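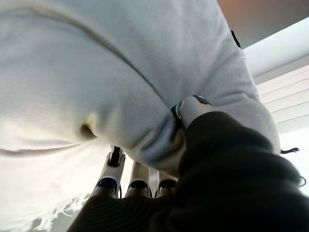
Kamlesh Nigam wrote:

> 3534 is a fine number for the newsletter. My worry is
> that most of those are the same grasp done over and over.
> If the fleece always gets pinched at a fold somebody made
> nice for it, the model learns that laundry comes
> with handles.
>
> Can we see more of the ugly starts before anyone
> trains on this?

Kamlesh, fair, and rude, and fair again.

I went back through the Dresto set last night. The wrist view on the fleece is decent: you get the thumb, the fingers, and the bunch of cloth between them. You also get a lot of dark knit sleeve in the lower corner, which the model will no doubt come to regard as a law of nature. Lawal wants to crop it. I'd leave it in for now and hold out 50 episodes with a different sleeve, then we can argue with numbers.

On the ugly starts - yes. My proposal is 200 new episodes on gray fleece over white cloth, all from a dropped heap, no smoothing, no helpful little tug beforehand. Efe, I have watched your little tug. It's in every episode from June.

Failed grasps stay in. Label them "missed", "slipped" or "took both layers" and move on. Please stop using "almost". I found 10 of those and two of them never touched the cloth.

Drawstrings get their own tag. I don't much care whether it's "cord" or "string" as long as it isn't both, which it currently is.

Heltach storage is nearly full again, so upload only after you've cut the dead time at the end. Watching a gripper hold still while the operator looks for a pen teaches it patience and very little else.

Azlan

Comments (3)

Efe Onuoha
The tug was in the protocol! Page two. Look it up.

Oluwatosin Okeke
It says "place item". Voting for "cord", by the way.

Lawal Ogbonna
Still want to crop the sleeve.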